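Oct 21, 2026

# Where Do the Group Project Hours Go? A Time Study of Shared Work in a Student Apartment Building

Final report, Introduction to Everyday Economics

## Why I did this

The assignment was to pick "a small market or shared resource near you" and study it for a term. Other people in the section chose the campus bike racks, the dining hall waffle iron and parking. I chose the laundry room at Skalimach, the building where I live, mainly because I was already down there waiting.

Skalimach has 50 apartments and 3 washers. There are also three dryers, but one of them only blows air with good intentions, so everybody treats the count as two. Payment goes through an app called Dosora, which also claims to tell you whether a machine is free. Part of this project became an investigation of that claim.

The title above is left over from my first proposal, which was about group projects. It was approved under that title and the form can't be edited. My instructor said to leave it.

## The question

When a thing is cheap, shared and limited, what do people use to decide who goes next? In class we covered prices, lines, lotteries and rules. I wanted to know which of these runs our laundry room. My guess going in was "lines." I have since learned that a line requires people to be present, and the laundry room is mostly a place where people are absent and their socks are not.

## Method

I kept a log from late August until the first week of October. For each visit I wrote down:

- which machines were running
- which machines were finished but still full
- what the Dosora app said about each one
- whether any wet laundry had been moved by someone else, and to where

I made 181 visits. This sounds like dedication. The laundry room is between my door and the bike storage, and most visits took less time than tying a shoe. I didn't record anybody's name or apartment, and I didn't touch any laundry that wasn't mine, except once, when a towel fell on me.

I also put up a paper survey with a pencil on a string. I got 20 surveys back. The pencil was gone by the second morning, and the later responses are in pen, eyeliner and something orange.

## What I found

### Finished but full

The big surprise was how little of the waiting came from machines that were running. Far more often, the wash was done and sitting there while its owner was somewhere else in the building, having a life. A wash cycle is short. The period after the cycle, when the clothes think about what they've done, is much longer.

In economics terms, the building prices the use of a washer and gives away the storage for free. So people store things in it. I stored things in it myself on two occasions during the study and have included those in the data, with some embarrassment.

### The app

Dosora shows a green dot for a free machine. It turns green when the cycle ends, whether or not the drum has been emptied. From the app's point of view, a washer full of someone's wet jeans is available. I wrote to the help address about this and got back a coupon for a free dry, which I used in the dryer that doesn't.

Several survey answers said people had stopped looking at the app at all. One just said "green means nothing." I considered this for my title.

### The unwritten rules

Every person who answered the survey believed the building had a rule about moving other people's laundry. They did not agree on the rule. Some said you wait a few minutes, then move it. Some said you may move clean, wet things to the top of the machine but never into a dryer, since that would be spending the other person's money for them. A smaller group held that you never touch it, ever, and that the correct response is to sigh loudly.

The interesting part is that each group thought its rule was the normal one and that the rest of the building was being rude. I think most of the bad feeling in the laundry room comes from there. Two polite people with different rules can ruin each other's evening.

### The common table

There is a folding area down the hall, and over the term it became the place where moved laundry went to wait. I hadn't planned to study it. But a flat surface in a shared building fills up, and it fills up by the same logic as the washers: it costs nothing to leave something there and a bit of effort to take it away.

My mother, who read a draft, says this is true of any table in any home and didn't need a term of research.

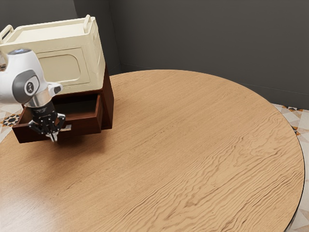
## The experiment

With permission from the building office, I tried one change. I taped a sheet to the wall next to each washer with a column for "done at" and a column for "OK to move my stuff?" You filled it in when you started your load.

I expected this to be ignored. For the first few days it was, apart from someone drawing a very good horse. Then people started using it, and once a few had written "yes, on top is fine," most others copied them nearly word for word. By the end of the test, I was finding fewer full, finished washers than before, though I can't prove the sheets did it. Midterms were happening, and it's possible that people simply stopped washing their clothes.

## Problems with the study

My visits weren't random. I go to the bike storage when I go to class, so my data knows a lot about mornings and very little about midnight, when by all accounts the serious laundry gets done.

The survey only reached people who were willing to answer a survey in a laundry room. Anyone who leaves a load in overnight and is at peace with it probably didn't fill one out.

Also, one washer, an old Kragh with a dent in the door, was out of order for part of September. I left those days in. Taking them out made the charts neater and the building less like itself.

## What I'd suggest

The office asked for a short list, so I sent them this:

1. Keep the sheets up, and replace the pencil with one on a chain.
2. Put a few baskets by the washers so moved laundry has somewhere to go besides the folding table.
3. Ask Dosora to use a different color for "finished" than for "empty."
4. Fix the dryer, or put a sign on it.

They have done number four. The sign says "Dryer." I've asked whether I can go back in the spring and collect another round of data with the baskets in place, and the office said yes, as long as I bring my own tape.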